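Moving from postdoc to lecturer, does the fellowship time count?

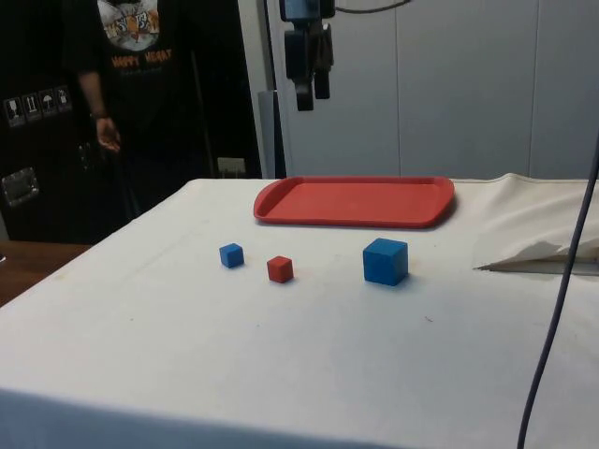

Finishing a second postdoc in biochem at Cosance, got a lecturer offer from Stedasbridge. Offer letter says probation is three years "less recognized service". HR hasnt answered. Does my fellowship count as service or not? Start date is October, I have 10 days to sign.

Posted by Wiriya, January 30, 2019

pipettetired
Depends on the place. Mine counted one year out of four, and only the part where I'd taught. Get it in writing before you sign. Email the department head too, not just HR, they're slow everywhere.

Justusard
no it never counts

oldbenchhand
Not true that it never counts. I was on a research-only fellowship and got 18 months knocked off. Had to send a letter from the old dept plus a list of students I'd supervised. Also check if less probation means you go up for promotion sooner, because you might not want that. New lab, no grants yet, teh clock runs fast. I asked for mine to be put back to the full three. They said fine, took one email.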